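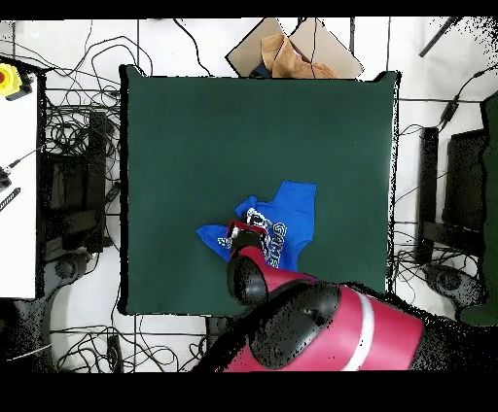

Skirell Releases Version 7 of Hollia Caption Archive

DUDWOOD, Apr 2, 2023 - Skirell, a developer of software for cataloging online media, today released version 7 of Hollia, its archive and search tool for captioned images, reaction clips and other short material that is copied and altered as it passes between users.

Hollia stores each item with the text that appears on it, the earliest posting located by the indexer, and links to known variants. Version 7 replaces the previous flat list of variants with a tree view. Each branch in the tree represents a change to the caption, the underlying picture or both. Cropping, recompression and changes in file format are recorded as attributes of an item and no longer create a new branch.

Caption matching has been rewritten. Earlier versions compared captions as complete strings, so that a changed word or an alternate spelling was treated as unrelated text. The new matcher breaks captions into phrases and scores them by shared structure. Users can set the match threshold from 50 upward on a 100-point scale. The default is 60.

"Most of the items our customers catalog have no stated author and no fixed title," said Majdi Tannous, product manager for Hollia at Skirell. "The caption pattern is often the only stable thing to search on. The old matcher lost the pattern as soon as somebody swapped in a different noun."

Version 7 also adds the Lodhi export format, a plain-text record layout intended for libraries and university departments that keep collections of internet culture. A Lodhi record contains the item identifier, caption text, language code, first-seen date, parent item and source address. Media files are exported separately and referenced by checksum.

Existing archives are converted the first time they are opened in the new version. The conversion can't be reversed, and Skirell advises administrators to make a full backup beforehand. Saved searches are carried over. Custom tag colors are not, and must be set again under Preferences.

Hollia 7 is available now to customers with a current maintenance agreement. Support for version 6 ends in December. Release notes and the Lodhi field reference are included with the installer.

Media contact:
Majdi Tannous
Skirell, Dudwood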